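4.3 教堂年代与“罗马道”说的再检讨

关于斯图克维尔（Stukville）村的起源，地方文献几乎众口一词：村子沿一条罗马大道兴起，中世纪时因集市而繁荣，现存教堂的石砌基座则直接取用了罗马驿站的旧料。这一说法见于村口的导览牌，见于教区印行的小册子，也见于近年多数旅游网页。本节要问的是，它究竟有多少证据支撑。

先看道路。主张“罗马道”说最力的是福尔图纳（Lenuța Furtună），她的依据有三条：主街走向笔直，街名中保留了“石路”一词，以及村东格罗毛（Gromau）农场犁地时翻出过铺石。第一条很难成立。主街真正笔直的一段只有498米，过了磨坊便明显向南折去，而十八世纪的圈地测量本来就会造出这样的直线。第二条的问题在于时间，“石路”之名在现存租册中出现得很晚，早期租册一律写作“下街”。至于铺石，福尔图纳本人没有到过现场，她转引的是农场主的口述，石块后来砌进了猪圈的墙里，既无层位记录，也无伴出陶片。笔者走访时，农场方面已说不清哪几块是当年翻出来的。

再看教堂。马里内斯库（Teodor Marinescu）曾对基座逐石登录，共得石料934块，其中437块被他归为“再利用石料”。这个数字后来被反复引用，却很少有人追问归类的标准。查其登录表，凡棱角磨损、表面有旧凿痕，或尺寸与邻石不合者，一概计入。按这样的标准，本地区任何一座经历过两次以上修缮的教堂，恐怕都能得出相近的比例。再利用是可信的，“罗马”则是另一回事，两者之间缺了一整段论证。岩相分析也帮不上忙：这些石料与村北采石坑的石灰岩没有可辨的差异，而该采石坑直到十九世纪仍在出石。

帕讷（Alina Pană）试图用墓地来补这一段。她认为教堂南侧有一片早于教堂的墓葬，理由是几座墓的朝向与教堂中轴偏离。偏离确实存在，但幅度很小，且集中在靠近围墙的一排，更像是迁就围墙所致。她所举的唯一一件随葬品是一枚铜带扣，登记时没有绘图，实物现已无从查对。笔者不敢说这枚带扣一定不早，只是一件看不到的东西不宜承担如此重的年代责任。

文献方面的情形略好，但也远谈不上明朗。马尔奇尼亚克（Marciniak）庄园旧藏的地契抄本中，提到教堂的最早一件记有“旧堂”二字，历来被当作更早建筑存在的铁证。特讷塞（Margareta Tănase）在校勘中已经指出，该词写在行间，墨色与正文不同，应为后人所补。她的判断似乎没有引起多少注意，两年后出版的村史仍照录原文，连行间补写一事也未加注。若把这两个字拿掉，地契只能说明立契时村中有一座教堂，别无其他。

笔者不打算反过来主张村子一定晚出。现有材料既不足以证明罗马时期的聚落，也不足以排除它。能够较有把握地说的只有两点：其一，主街北侧的几座木构房屋属十五世纪前后，这有榫卯样式和一组年轮数据为凭；其二，教堂基座至少经过两次大修，第二次在塔楼加建之时。此外种种，目前都只宜作为假设保留。

值得一提的是“七百年集市”这一流行说法。该数字出自一次纪念活动的宣传单，上面写明集市始于700年前，未列任何出处。卓塔鲁（Corina Jitaru）替它找到的依据，是一份准许在普鲁卡诺（Prukano）设市的特许状，而普鲁卡诺与本村隔着一条河，分属两个教区。她解释说两地当时“应为一体”，却没有给出教区合并或拆分的记录。特许状所列的市日也与本村后来的市日不合。以邻村的文书来定本村的集市，这种做法在地方史中并不少见，少见的是有人回头去核对地名。

同样需要警惕的是陈列带来的错觉。村中旧校舍现辟为地方文化室，导览册把其中的物件统称为“本村旧藏”，而来源登记只覆盖其中一小部分，书写用具一类更是全无入藏记录（图6）。一件器物放在村里，并不等于它出自村里，更不能用来说明村子的年代。前述铺石与带扣所犯的，其实是同一个毛病。

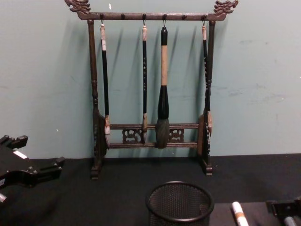
图6 毛笔与龙首笔架

4.4 口述材料的使用

前节所涉各说，追到源头大多是口述。口述并非不可用，问题在于转述几次之后，讲述者、时间和场合都脱落了，只剩下一个结论。以格罗毛农场的铺石为例，最初的说法只是“犁到了一些平石头”，到福尔图纳笔下成了“铺石”，到导览牌上便是“罗马路面”。三种措辞之间没有增加任何新的观察。

本文处理口述时遵循较为保守的办法。凡无法确定讲述者的，只记其存在，不用于断代；凡讲述者可考而所述之物已失的，列入附表，注明最早的书面出处；只有实物、地点与讲述三者俱在的，才进入正文讨论。照此筛选，进入正文的条目所剩不多，村中一些读者或许会觉得失望。特讷塞在通信中也提出过异议，认为这样做会把妇女和佃户的记忆大量排除在外，因为他们谈到的往往是日用之物，极少留存。这一批评有其道理，附表因此尽量保留了原话和方言用词，供日后另作他用。

还有一处疑问暂时无法解决。几位年长的受访者都提到磨坊下方有一段“老桥脚”，水浅时能踩到。若确有其物，主街南折的原因便要重新考虑，普鲁卡诺与本村的关系也可能比现在所知的更近。笔者两次前往，水位都偏高，未能见到。在有人实地测绘之前，这段桥脚仍列在附表之中，编在磨坊条之后。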